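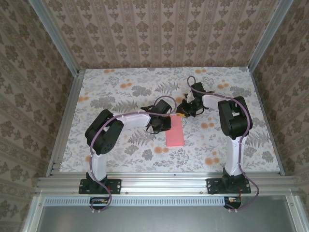

*Both arms over the pink block, a cable clipped along the left arm.*

**Two arms on one rail: what are your cell rules?**

**todbridge_mate** wrote:

We're writing a one-page rule sheet for the two-arm cells at Todbridge and I'd like other people to pick holes in it before it goes on the wall. Draft so far:

1. Only one gripper closes on the block at a time, unless the task sheet says handover.
2. Hands stay out past the rail while either arm is powered.
3. Cable check at the start of every shift, both arms, full reach.
4. Cloth and wallpaper are logged by number before the first run. No swaps part way through a batch.
5. Stop after 6 failed grasps and call the cell lead.

Máté Lakatos

---

**vidalia_k** wrote:

Rule 3 needs more detail. "Cable check" means a quick glance to most people. Ours says to move each joint to its limit and watch the loop above the gripper, as that's where ours snag. Your purple one arches up quite high over the left gripper. I'd put a maximum loop height in the rule.

---

**csaba_boros** wrote:

I don't agree with a maximum height. If you pull the loop down, people make it too tight and then the wrist joint takes the strain. We had 2 connectors go at Radusbridge that way. Write down where the clips go and leave the loop alone.

More worried about rule 1. With the grippers that close together you want a minimum gap in the software as well as on paper.

---

**vidalia_k** wrote:

Fair enough on the clips. I'd still want someone to look at it moving.

---

**andik_user** wrote:

What's under the lower rail? I can see modules and bare-looking runs of orange and red wire. Anything at knee height should be covered, and that ought to be rule 1 in my book — before anything about cloth.

---

**todbridge_mate** wrote:

Covers will go in as a new rule. Gap is set in software already, but it isn't written down anywhere the operators can see, so I'll add it.

@csaba_boros did you mark the clip positions on the arm or just on a drawing?

---

**csaba_boros** wrote:

On the arm. Paint pen, 3 marks per segment. The drawing was always in the wrong building.

---

**hexkey** wrote:

6 failed grasps is too many with a soft block. Ours is 3. By then it has usually been shoved somewhere the next try won't reach.

---

**todbridge_mate** wrote:

We went through the last 588 runs and most recovered on the fourth or fifth go, so I'm leaving it at 6 for now. Second draft tomorrow, with the covers and the clip marks in.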